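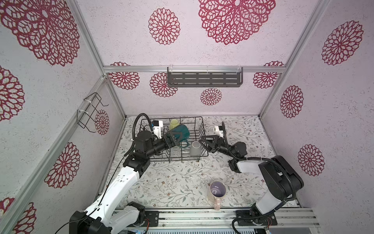 Durante muitos anos fui contra o escorredor de louça. Digo-o assim, sem grande vergonha, porque acho que muita gente passou pela mesma fase – aquela em que julgamos que uma casa arrumada é uma casa onde não se vê nada em cima da bancada, e em que cada copo lavado tem de ser imediatamente enxuto, polido, guardado e esquecido, como se a louça fosse um segredo de família. A minha mãe tinha um escorredor enorme, sempre cheio, e eu prometi a mim própria, aos dezanove anos, que na minha casa não haveria tal coisa. Durou até ao terceiro apartamento. Hoje venho defender o escorredor, e mais ainda o escorredor à vista, com as canecas lá dentro, e se tiverem paciência para me aturar um bocadinho explico como cheguei aqui.

O que me converteu foi um pano. Tinha um pano da louça muito bonito, de linho, comprado numa feira em abril, e usava-o para tudo, incluindo para secar as canecas do pequeno-almoço. Ao fim de dois dias cheirava a pano. Ao fim de três, as canecas cheiravam a pano. E uma manhã bebi um café que sabia inequivocamente a pano, e fiquei a olhar para a caneca com a mesma tristeza com que se olha para um amigo que nos desiludiu. Lavei-a outra vez, não a sequei, pousei-a de boca para baixo em cima de uma grelha de bolos e fui trabalhar. Quando voltei estava seca, limpa, e não cheirava a coisa nenhuma. Uma semana depois comprei um escorredor.

Comprei mal, diga-se. O primeiro foi um Tokham de dois andares, com tabuleiro, bico para escoar, suporte para talheres, suporte para tábuas e um braço lateral para copos de pé, que eu não tenho. Ocupava meia bancada e era impossível de limpar nos cantos. O segundo, que ainda cá está, é de arame preto, baixo, de um só piso, com as divisórias verticais do costume, e não faz mais nada senão segurar louça enquanto ela seca. Acho que é isso que se deve pedir a um escorredor. Sempre que um objeto de cozinha se propõe resolver cinco problemas, desconfio que vai resolver dois e criar-me um sexto, que é o de o lavar.

## Das canecas desirmanadas

Mas a verdade é que o escorredor só fica bonito (e eu quero que ele fique bonito, não vou fingir que não) quando a louça que lá está tem alguma graça. E aqui entro na segunda parte da minha tese, que é a que me tem valido mais discussões ao jantar: as canecas não devem ser iguais.

Cá em casa há uma verde-azulada escura, uma cinzenta de cerâmica, uma de um amarelo pálido quase verde, copos de vidro simples e mais duas ou três que vão e vêm. Nenhuma pertence a um serviço. Tive um serviço, em tempos, da Ingvarsson, doze peças brancas, muito direitinhas, que me ofereceram quando casei, e era perfeitamente indiferente qual delas se tirava do armário. Partiu-se uma, e o serviço ficou incompleto. Partiu-se outra, e passou a ser uma coisa triste, uma equipa com baixas. Com canecas desirmanadas isto não acontece. Quando se parte uma temos pena dela, daquela em concreto, e as outras continuam inteiras na sua vida.

Há também a questão prática, que as pessoas desvalorizam. Numa casa com quatro pessoas e canecas todas iguais, ao meio-dia já ninguém sabe de quem é qual, e o que se faz? Tira-se outra. À noite há onze canecas no lava-louça e uma discussão no corredor. Quando cada um tem a sua cor, cada um passa a sua por água e volta a usá-la. O meu filho mais novo, que é capaz de deixar uma toalha no chão durante uma semana inteira, defende a caneca cinzenta com uma seriedade de notário. Já o vi tirá-la do escorredor às dez da noite e levá-la para o quarto para que o irmão não a usasse de manhã.

O Dimas Purba, que foi meu vizinho de patamar e cozinha muito melhor do que eu, discorda de tudo isto. Ele acha que as canecas têm de empilhar. Tem vinte, todas da mesma altura, e abre o armário às visitas com um orgulho que me comove. Diz que poupa espaço, e poupa, não há volta a dar. Só lhe respondo que nunca vi ninguém em casa dele escolher uma caneca, e que escolher a caneca é para mim um dos pequenos prazeres da manhã, daqueles que não custam dinheiro e que se fazem ainda meio a dormir. Ficámos amigos à mesma.

## Do jarro

Quero dizer uma palavra sobre os jarros, porque me parece que andam a desaparecer e faz-me pena. Eu sou pelos jarros na mesa, e sou até pelos jarros de cor, daqueles cor-de-rosa translúcidos que as minhas tias tinham todos e que depois, durante um tempo, passaram a ser considerados de mau gosto. De mau gosto porquê? A água num jarro cor-de-rosa fica com um ar de festa de anos, e eu já passei dos cinquenta e continuo a achar que um almoço vulgar ganha com isso. A garrafa de plástico em cima da mesa, essa sim, entristece-me.

O jarro não vai ao escorredor, pelo menos ao meu, que não tem altura nem paciência para ele. Lavo-o com uma escova comprida, escorro-o bem e fica pousado em cima da mesa. Houve quem me dissesse que parece esquecido ali, e eu acho que parece à espera, o que é diferente.

## Da toalha às flores e outros excessos

E já que estamos nos pecados: também voltei às flores. Passei anos de individuais cinzentos e bancada lisa, e agora gosto de uma base clara com ramagens esverdeadas e florinhas avermelhadas debaixo da louça. Gosto de naperões, até dos vermelhos e grandes, e até na parede, se alguém tiver coragem para isso. A minha avó punha-os debaixo de tudo, do telefone, da fruteira, da televisão, e nós ríamo-nos. Agora dou por mim a pensar que uma parede clara, de um lilás muito desmaiado, com umas rodelas de renda vermelha, é mais acolhedora do que metade das cozinhas que aparecem nas revistas, onde tudo é cor de areia e parece que a pessoa que lá vive só come pêssegos.

Não digo que se ponha tudo ao mesmo tempo. Ou melhor, digo, mas com uma condição: que as coisas de trabalho fiquem sóbrias. O arame preto do escorredor, uma prateleira de metal cinzento escuro lá em cima, perfurada, sem feitios, um suporte de ganchos de arame na parede do lado. Com essas peças escuras e simples a segurar o conjunto, as flores e as rendas podem fazer o barulho que quiserem. Se o escorredor também fosse florido, aí sim, eu própria saía pela porta.

A prateleira alta merece um aviso. Eu tive uma, da Wondgate, e cometi o erro de lá pôr as canecas de todos os dias. Não façam isso. À prateleira alta vai o que se usa uma vez por mês. As canecas querem-se à altura da mão, e o melhor sítio à altura da mão é, muitas vezes, o próprio escorredor onde secaram. Tira-se uma, bebe-se, lava-se, volta para lá.

Sei bem o que se diz contra isto. A minha irmã, que é mulher de armários fechados, diz que o escorredor sempre cheio é preguiça com boa imprensa. Talvez seja um bocadinho. Também é verdade que apanha pó se a casa estiver parada, que convém lavá-lo ele próprio de vez em quando (eu passo-o por água quente com vinagre quando me lembro, e lembro-me pouco), e que há dias em que aquilo se transforma numa torre de tachos perigosíssima. Para os tachos, aliás, abro uma exceção e uso o pano. Tacho em escorredor pequeno é um abuso, esmaga os copos e pinga para onde não deve.

E há os copos de vidro, que são o ponto fraco de toda a minha argumentação. Secam com marcas, sobretudo onde a água é dura, como é aqui. Durante uns meses comprei um produto da Zonau que prometia acabar com elas e não dei por diferença nenhuma. Agora, quando vem gente, passo os copos com um pano seco à última hora, e quando não vem gente bebo por copos com marcas, e a água sabe ao mesmo.

Ontem a minha irmã esteve cá a lanchar. Bebeu o chá pela caneca verde-azulada, lavou-a ela mesma no fim, procurou o pano por todo o lado e, como não o encontrou, lá acabou por a pôr no escorredor, ao lado das outras. Eu tinha o pano no colo, debaixo da mesa.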